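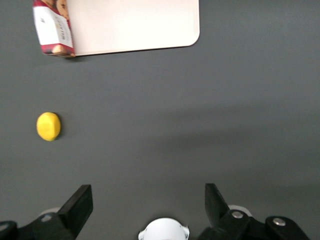
A pale tray on a dark gray tabletop.

Every few years somebody proposes going back to Mercury, and every few years I watch the room go politely quiet. Mars gets a cheer. Europa gets a documentary with whales in it. Mercury gets a slot at 4 on a Wednesday, after the coffee has run out.

I sat through one of those slots in May, at a small planetary meeting in Collville. Adhiambo Langat was pitching Cirneo, a lander that would set down near the north pole and poke at the ice in the shadowed craters. Yes, ice, on the planet next door to the Sun. You would think that alone would sell tickets. She had ten minutes and used 2 of them getting the projector to admit it was a projector.

The first question was whether the money might be better spent on Mars.

I have nothing against Mars. It has had a wonderful career. But we have covered it in so many wheels that it's starting to need parking rules, while Mercury, a whole planet with a core far too big for it and a surface that is shrinking like a cheap sweater, has never been landed on at all.

The usual objection is that it's hard. Falling toward the Sun is easy enough, but stopping on the way takes a heroic amount of fuel, and there's no air to help you brake. Rasha Farah, who spoke next, wants to sidestep all that with Motarari, an orbiter that would map the craters for less money and never touch the ground. I admire the thrift. I also suspect it's how you end up with 490 slides of a place and no idea what it's made of.

So fund the lander. Give it a decent drill and a name people can spell. And please, next year, put the talk on before lunch.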